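3. データ収集

3.1 収集環境と手持ちグリッパ

本節では教示データの取り方を述べる。対象は洗面まわりの家庭内作業。遠隔操作(Grinov系のリーダ・フォロワ構成)も予備的に試したが、水栓や石けんのような小物では操作者の負担が大きく、本収集では手持ちグリッパによる直接教示を主とした。教示者は左右の手に一台ずつグリッパを持ち、頭部にもカメラを装着。ロボット本体は収集時には使わない。

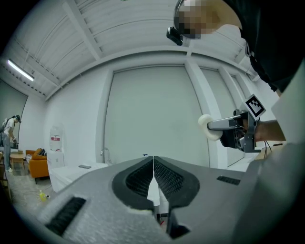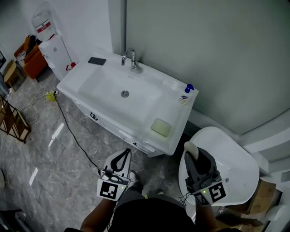 図3 洗面まわり作業の教示。一枚目は手持ちグリッパのカメラ、二枚目は頭部視点のカメラによる。

収集場所はNernoの実験室内に設けた模擬住居。セッションの長さは一回30分を上限とした。これより長いと手首の疲れで把持がぶれる。教示者は8名、うちグリッパの使用経験があるのは半数。経験の有無による差は3.4で触れる。

総エピソード数は1164。ここから位置推定の失敗、開始・終了の切り出しミス、同期ずれを除いて、学習に使えたのはほぼ800。歩留まりとしては良くない。原因の多くは後述するマーカの遮蔽。

3.2 作業の定義

作業は大きく二種類。(a)洗面台上の小物の移動と整列、(b)水栓レバーの操作。(a)では石けん、ポンプボトルなどを指定位置へ動かす。初期配置は毎回変える。ただし変え方は教示者に任せたため、分布はかなり偏った。特に石けんは手前側に置かれがち。乱数で指定すべきだったが、初回の収集では間に合わず。

指示文は短い日本語で一文。「石けんを右奥に置く」程度。教示者には指示文を読み上げてから開始してもらい、音声で開始時刻を補正した。読み上げを忘れたエピソードは手作業で切り出し。これが結構な手間で、改訂版のプロトコルではグリッパの開閉二回を開始合図に変更した。

両手の使い方は指定しない。片手だけで済む作業でも、もう一方の手が支えに入る例が多い。学習時はこれも両手の軌道として扱い、静止している側を落とさない。落とした条件では、後段の実機評価で待機側の腕が不自然な位置に流れた(5.2節)。

3.3 軌道の復元と同期

手先の位置姿勢は、グリッパ側カメラの映像と慣性計測から推定し、頭部視点で見えたマーカで補正する。マーカが両方とも見えている区間では補正が安定。片方だけの区間では相対姿勢の誤差が増える。両手が体に近いとき、腕を交差したときに特に悪い。

手元のカメラは画角が広く、部屋の天井や壁まで入ることが多い。位置推定にはむしろ有利で、机上だけを写す狭い画角では特徴点が足りず推定が飛ぶ。一方で他の教示者が写り込むと動く特徴点が混ざる。人物領域はマスクしてから推定にかけた。顔は保存時に自動でぼかす。ぼかしの漏れはChanida Sukprasertが全件目視で確認。

指の開き幅は指先間の距離から求め、グリッパごとに校正。校正は毎セッションの開始前に一回。セッション途中でずれた例があり、終了時にも測るように改めた。Garrido社製の計測治具を使ったが、定規でも精度上は問題ないと思われる。

時刻同期は、各カメラの時計を開始前に合わせるだけの簡易な方式。長いセッションでは後半でずれがたまる。ずれの大きいものは除外、小さいものは手先速度の相互相関で合わせなおした。ハードウェア同期は今後の課題。

3.4 教示者による差

経験者と未経験者で所要時間に差あり。ただし最初の数エピソードを除くと差は縮む。むしろ目立つのは動作の癖で、未経験者は把持の直前でいったん止まることが多い。学習した方策にもこの停止が移り、実機では対象の手前で止まったまま動かなくなる失敗が見られた。停止区間を間引くとある程度改善するが、間引きすぎると今度は位置合わせが雑になるる。閾値は検証用データで決めた。

もう一つ、視線の問題。人は手元を見ずに次の対象を見ていることがある。頭部視点の映像だけで学習すると、把持の瞬間に手先が写っていないエピソードが混ざる。手先カメラを併用した条件ではこの影響が小さかった。詳細は表4。

遠隔操作との比較も簡単に述べておく。同じ作業(a)を遠隔操作で行うと、教示者の感想として「指先が当たったかどうか分からない」が多い。手持ちの場合、接触は直接手に伝わる。その代わり、ロボットでは届かない姿勢でも人は平気で動かしてしまう。収集後に逆運動学で可否を判定し、可動範囲を外れるエピソードは学習から外した。上で示した数にはこの除外は含めていない。判定に用いた腕の寸法はJulauの公称値。

プロトコルの初版はIolanda Fontesが作成、2月21日に改訂。以降の収集はすべて改訂版による。初版で取ったデータも形式を変換して併用しているが、開始合図の仕様が異なるため、切り出し精度の評価では両者を分けて集計した。

3.5 前処理

映像は縮小して等間隔に間引き。手先軌道は平滑化のうえ、最初の時刻を基準とした相対座標に変換する。絶対座標のままでも学習はできたが、洗面台の位置を動かすと成功率が落ちた。色の変換による拡張は弱めにかける。強くかけると白い陶器と石けんの区別がつきにくくなり、把持位置がずれる。左右反転は使わない。指示文に左右が含まれるため。検証用データは教示者単位で分割し、同じ人のエピソードが学習側と検証側の両方に入らないようした。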